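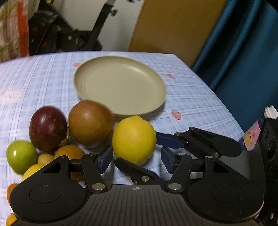 Fruit and a serving plate on the checked strawberry cloth.

Fruit table returns to the Tierney Room

The fruit table is back in the Tierney Room and will stay for the rest of the summer. It was put away in July while the floor was being done, and several members asked when they would see it again. It is set out from 9 each morning and cleared when the room closes.

Chaimae Kabbaj has taken over the ordering from Ehab Tahiri, who ran it for two years and is now looking after the Setetham allotment. The fruit still comes from the same two places. Most of it is bought in from Sendovon, and the rest is whatever members bring from their own gardens. Please keep the garden fruit coming. Plums and early apples are welcome, and so are odd sizes.

Fruit is free to anyone using the building. A collection tin is kept by the kettle for those who want to put something in, and last year it raised £200, which paid for the new fridge shelf and a good part of the winter soup. Coins and notes are both fine. We can't take cards.

A few points on how the table works. Fruit goes straight on the cloth and the big beige plate is for cutting and sharing - if you want half a lemon for your tea, cut it on the plate and leave the other half there for the next person. Knives are in the top drawer in the kitchen. Stalks, peel and dry leaves go in the brown caddy under the sink, as the small bin in the room has no lid and we had fruit flies all through last summer.

If you bring fruit in, wipe it over first and put it with the rest. Anything very ripe should go near the front so that it is taken early. Fruit that has gone soft by the end of the day can be left in the kitchen for Chaimae, who stews it and freezes it in tubs for the autumn puddings. She is short of tubs with lids and would be glad of any you can spare.

The blue and white cloth with the strawberries on it can go through the wash at forty degrees, but please don't tumble dry it. It needs doing once a week. There is a list on the kitchen door for anyone willing to take it home, and the August weeks are mostly empty. The plain white cloth in the cupboard can be used while it is away. Pegs and a line are outside the back door if you would like to wash it here.

The Sketex group will be using the room for still life drawing on some afternoons this month. Members can help themselves as usual while they are in, but please ask before moving anything they are drawing.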